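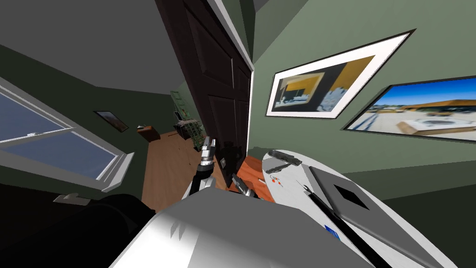
Muntin

A muntin is a narrow strip of wood, metal or plastic that divides a window or glazed door into smaller panes. Muntins may run horizontally, vertically or both ways. In British usage the same part is normally called a glazing bar. The word is sometimes confused with mullion, a heavier upright that separates whole window units and often carries weight.

History

Large sheets of clear glass were once hard to make and costly to ship. Builders filled an opening with small panes and held them together with muntins. Early muntins were thick, and later ones became thinner as joinery and glass improved. Once large sheets of glass became cheap, many houses were built with a single muntin in each sash or with none.

Types

In a true divided light window, each pane is a separate piece of glass set into the muntins with putty or beading. A simulated divided light has one sheet of glass with bars fixed to its faces. Other windows have a grille that snaps in on the room side and can be taken out for cleaning, or flat bars sealed between two layers of insulating glass.

Repair

Wooden muntins usually decay first at the lower joints, where water collects behind cracked putty. Small areas can be cut back and filled. Badly decayed bars are replaced with new ones milled to the same profile.

Collections

The Fothergill collection in Brollutbridge holds 1,193 pieces of window joinery, most of them gathered by the joiner Kalevi Oksanen from demolished houses. Of these, 300 are lengths of muntin, sorted by profile into 67 groups. The collection is open to visitors from October.

See also

Casement window
Mullion
Sash window
Transom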